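# The Floor Under Everything

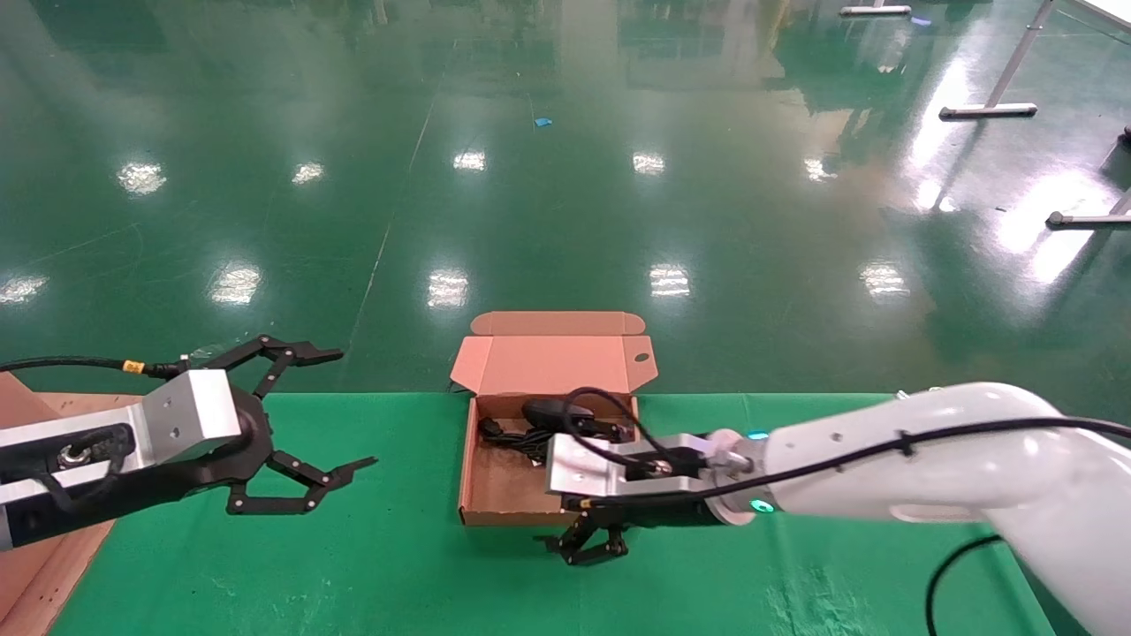
Marin Yordanov has laid floors for most of his working life, and he still walks into a building looking down. He started with tile in apartment kitchens in Prelton, moved to hardwood, and ended up in what the trade calls resinous flooring, meaning epoxy and its relatives. It is the kind of work most people stand on every day without giving it a thought. A glossy dark-green epoxy, with the overhead lights showing in it as rows of white smears, is familiar to anyone who has spent time in a plant or a warehouse. Yordanov reads those smears the way a body shop reads a fender. If the edges of a reflection wander, he says, the slab underneath was never properly flat, or the coat was rolled too thin.

His company, Hunt Floor Works, has a yard on the edge of Canley and a crew that changes size with the season. December is busy. Factories shut down for the holidays, and the shutdown is the only time many owners will let anyone near the floor. A crew may get four days to strip, grind, patch, prime and coat a room that has been in use all year.

The grinding takes the longest. Old concrete holds oil, and resin will not stick to oil. Yordanov's crew runs machines with diamond heads over the slab, hooked to vacuums, until the surface feels like medium sandpaper. Then they look for moisture. They drill small holes, seat a probe in each one, seal it and wait. Customers hate the waiting.

"They see us standing there and they think they're paying for nothing," Yordanov says. "If I coat a wet slab, it blisters by spring. Then they're paying for everything twice."

After the primer comes the body coat. The two parts, resin and hardener, are mixed in buckets and poured out in ribbons. The mix begins to warm and thicken as soon as the parts meet, and a bucket left sitting too long can get hot enough to smoke. Workers wearing spiked shoes walk through the wet coat, pulling it with squeegees and then back-rolling it to even out the lines. Talk stops during this part of the job, apart from someone calling for the next bucket.

The price depends on the state of the slab more than on the product. One job in Fakudcombe last winter came to 800 square feet, a small room by Yordanov's standards, and needed two days of patching before any color went down. A previous owner had bolted a press to the floor and cut the bolts off flush when it was sold. There were 376 bolt ends and anchor holes in all, each one ground back and filled by hand. The invoice listed them on a single line.

Color is the customer's choice, and it goes in and out of style like anything else. Light gray sells best now. It brightens a room and hides dust. Green was the standard for decades, and plenty of older managers still ask for it by name. Tile red has nearly disappeared. Yordanov keeps sample boards in the truck, but he says most people have made up their minds before he opens the door.

Agnese Siliņa came to the trade from the other side. She managed a bottling line in Prelton for years and lived with a bad floor the whole time. Water pooled by the drains. The pallet jacks caught on a joint that had opened up near the loading door, and every so often a stack went over. When she left the plant she took a job with Hunt, first doing estimates and now running the schedule.

She asks different questions than Yordanov does. She wants to know where the carts turn, what gets spilled, how the room is washed and with what. Hot water is hard on epoxy. A floor that gets hosed down hot every night may need a urethane cement instead – thicker, duller and more expensive. She has talked more than one owner out of a high-gloss finish.

"Shiny looks good on the first day," Siliņa says. "I want to know about the wet days."

Grit is the usual answer. Fine sand or aluminum oxide is broadcast over the coat while it is still soft, then sealed in. Too little and the floor is slick when wet. Too much and it chews up mops, and the cleaning crew complains.

Repairs bring in the rest of the winter's work. A chip can be cut square, filled and recoated in an evening, though the patch will show. Sunlight yellows epoxy over time, so new material beside old will seldom match. Yordanov tells customers this before he starts and writes it on the estimate.

The next shutdown on the board is a packaging plant outside Canley. The grinders are already on the trailer, and Siliņa has asked the plant to leave the heat on.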